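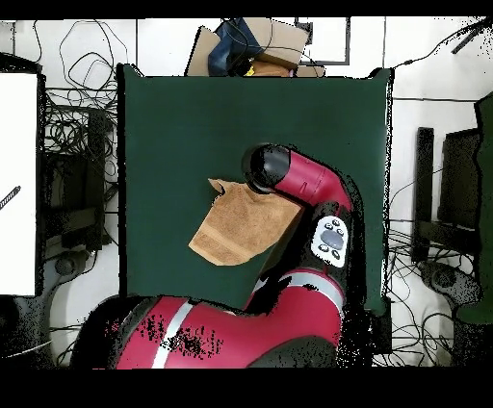
작업대 위의 구겨진 갈색 종이봉투

게시판: 타일/줄눈/석재 관리
제목: 샤워실 바닥 줄눈, 전체를 파내야 할까요 부분 보수로 될까요
조회 3369

oliwia_w
4월에 이사 들어온 집입니다. 샤워실 바닥이 무광 자기질 타일인데, 배수구 주변 줄눈이 군데군데 빠졌고 벽과 만나는 모서리는 검게 변색됐습니다. 염소계 세제로 두 번 닦았는데 빠진 자리는 그대로고 검은색도 조금 옅어지다 말았습니다.
Mazurek이라는 업체에 견적을 받았더니 바닥 줄눈을 전부 제거하고 에폭시로 다시 채우자고 합니다. 금액은 943유로이고 벽은 빠져 있습니다. 같이 사는 사람은 빠진 데만 메우면 되지 않느냐고 하네요. 타일은 깨진 곳이 없고 두드려 봐도 들뜬 소리는 안 납니다. 어느 쪽이 맞을까요?

bogumil_sowa
배수구 주변만 빠졌으면 그 부분만 하세요. 파내는 깊이는 타일 두께의 3분의 2 정도면 되고, 먼지 다 빨아낸 다음 같은 계열 시멘트 줄눈재로 채우면 됩니다. 재료비는 얼마 안 합니다. 943유로면 바닥만 하는 값으로는 비쌉니다.

wiebke_lenz
부분 보수는 저라면 안 합니다. 기존 줄눈 위나 옆에 새 줄눈을 붙이면 색이 다르고 경계에서 다시 갈라집니다. 샤워실 바닥은 매일 물이 고였다 빠지는 자리라 더 빨리 티가 납니다. 임대 준 집 욕실을 부분으로 했다가 다음 해에 결국 전체를 다시 했습니다.
그리고 벽과 바닥이 만나는 모서리는 줄눈재가 아니라 실리콘이어야 합니다. 지금 뭐가 들어가 있는지부터 확인해 보세요. 손톱으로 눌러서 들어가면 실리콘입니다.

oliwia_w
눌러 보니 딱딱합니다. 모서리도 바닥과 같은 줄눈재로 채워 놓은 것 같습니다. 긁으면 가루가 나옵니다.

wiebke_lenz
그럼 모서리부터 잘못된 시공입니다. 거기는 무조건 파내고 실리콘으로 바꾸세요.

bogumil_sowa
모서리는 동의합니다. 그래도 바닥 전체를 파낼 이유는 아직 없다고 봅니다. 색 차이는 줄눈 착색제로 한 번 덮으면 됩니다. 저희 집은 Udano 회색으로 칠했고 지금까지 그대로 쓰고 있습니다.

marianna.s
착색제는 바르기 전에 줄눈이 완전히 말라 있어야 해요. 저는 급하게 발랐다가 샤워기 아래쪽만 얼룩덜룩 벗겨졌어요. 샤워실이 하나뿐인 집이면 말리는 기간 동안 어디서 씻을지도 생각하셔야 하고요.
에폭시는 물도 안 먹고 때도 덜 타지만 초보자가 하기는 어렵습니다. 굳기 전에 타일 표면을 닦아내야 하는데, 무광 타일은 미세한 요철에 남아서 뿌연 막이 생겨요. 업체에 맡기실 거면 그 막이 남았을 때 누가 처리하는지 견적서에 써 달라고 하세요.

anathi_mofokeng
타일 시공 일을 합니다. 몇 가지만 적습니다.
1. 줄눈이 배수구 주변만 빠졌다면 먼저 배수구 테두리가 움직이는지 보세요. 발로 밟았을 때 흔들리면 새로 채워도 또 빠집니다.
2. 줄눈은 방수층이 아닙니다. 에폭시로 바꾼다고 그 아래 방수 문제가 해결되지는 않습니다. 아래층 천장이나 옆방 벽 하단에 얼룩이 있는지 확인하세요.
3. 전동 공구로 제거할 때 타일 모서리가 나가는 경우가 많습니다. 여분 타일이 있는지 알아보고 시작하세요.
견적 금액은 면적을 모르니 말할 수 없습니다. 바닥 크기가 얼마인가요?

oliwia_w
샤워실 바닥만 6제곱미터입니다. 예전에 욕조가 있던 자리까지 터서 넓습니다. 타일 한 변은 20센티미터입니다. 배수구 테두리는 밟아 보니 한쪽이 살짝 내려갑니다. 아래층은 저희 창고인데 천장에 얼룩은 안 보입니다.

anathi_mofokeng
그 면적에 에폭시 전체 제거 후 재시공이면 제가 보기엔 터무니없는 값은 아닙니다. 다만 테두리가 내려간다고 하셨으니 줄눈보다 그게 먼저입니다. 배수구 주변 타일을 들어내고 받침부터 다시 잡아야 할 수도 있습니다. 업체가 견적 낼 때 그 부분을 봤나요?

oliwia_w
안 봤습니다. 사진 몇 장 보내고 면적만 알려준 견적입니다.

bogumil_sowa
현장도 안 보고 전체 시공을 권한 거네요. 저는 그 업체는 거르겠습니다.

wiebke_lenz
사진 견적은 요즘 다들 그렇게 합니다. 방문해서 금액을 확정하는지가 문제지요. 그것만으로 거를 일은 아닙니다. 방문 요청해 보고 안 온다고 하면 그때 다른 데를 찾으면 됩니다.

marianna.s
하나 더요. 검게 변한 데를 닦을 때 식초나 구연산은 쓰지 마세요. 시멘트 줄눈은 산에 녹습니다. 염소계 세제랑 섞이면 위험하기도 하고요. 저는 평소에 중성세제랑 솔로만 닦고, 샤워 끝나면 물기 제거기로 바닥을 한 번 밀어요.

bogumil_sowa
시멘트 줄눈으로 가실 거면 마른 다음 침투성 코팅제도 바르세요. Jitolar 수성 제품이 냄새가 덜합니다. 타일 위에 남은 건 바로 닦아야 합니다.

anathi_mofokeng
코팅제는 발라도 되고 안 발라도 됩니다. 물을 덜 먹게 해 주는 정도이고 주기적으로 다시 발라야 합니다. 에폭시에는 필요 없습니다.

oliwia_w
다들 감사합니다. 업체에 연락해서 배수구 테두리를 직접 보러 와 달라고 했고, 내일 오전 9시에 온다고 합니다. 창고에서 여분 타일 한 상자도 찾았습니다. 모서리는 어느 쪽으로 하든 실리콘으로 바꿔 달라고 할 생각입니다. 바닥 전체를 할지는 보고 나서 정하겠습니다.

wiebke_lenz
실리콘은 욕실용 곰팡이 방지 제품으로 하는지, 색은 뭘로 하는지도 그때 같이 물어보세요. 흰색은 금방 누레집니다.

bogumil_sowa
저는 여전히 부분 보수에 한 표입니다. 테두리 고치면서 들어낸 자리만 새로 채우면 됩니다. 결과 나오면 글 남겨 주세요.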